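Shipping Reels and Lures Without Losing Your Shirt

Every April I clean out the tackle room, and every April I find more gear than one person could fish in a lifetime. So I sell some of it! Last year I mailed off 523 lures, spoons and spools of leader, mostly to folks who fish the rivers like I do, and I've picked up a few habits along the way.

Take the hooks off first if the buyer doesn't mind. If they want them on, slide a piece of clear aquarium tubing over each point, or wrap the whole treble in a strip of bicycle inner tube. I used to use corks, but they pop off and then you've got a hook poking through the mailer (and a cranky mail carrier).

Soft plastics travel alone. Don't put them in with painted crankbaits, ever. I ruined a lovely old Plekar minnow that way, the paint went to goo over one warm weekend in the garage.

Reels get a drop of oil, then a rag, then a small box. Back the drag all the way off, fold the handle, and tuck a sock around the spool. Old wool socks are best and I have plenty. My buddy Fuad Degefa uses the cut-off sleeves of old sweatshirts, same idea.

Dry everything overnight before you seal it up. Felt soles and fly wallets need two nights, maybe more if your basement is like mine.

Now, weight. Spoons are heavier than they look, and one extra ounce can bump you up a price step. Weigh the package after it's taped and labeled, with the padding in. Zero the scale with nothing on it, and keep it on a hard, level table. Mine read high for a month and it was the carpet.
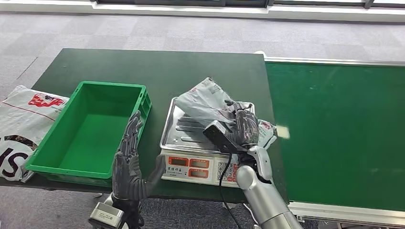

Plastic mailer on a digital scale.

Write the weight in pencil on a scrap of paper and keep it with your receipt. For rod tubes I lay a short board across the scale, zero it again, and set the tube on top so it doesn't roll.

Next up is the wader pile, 18 pairs, most of them leaking at the knee. I'll post my patching notes when I get through it.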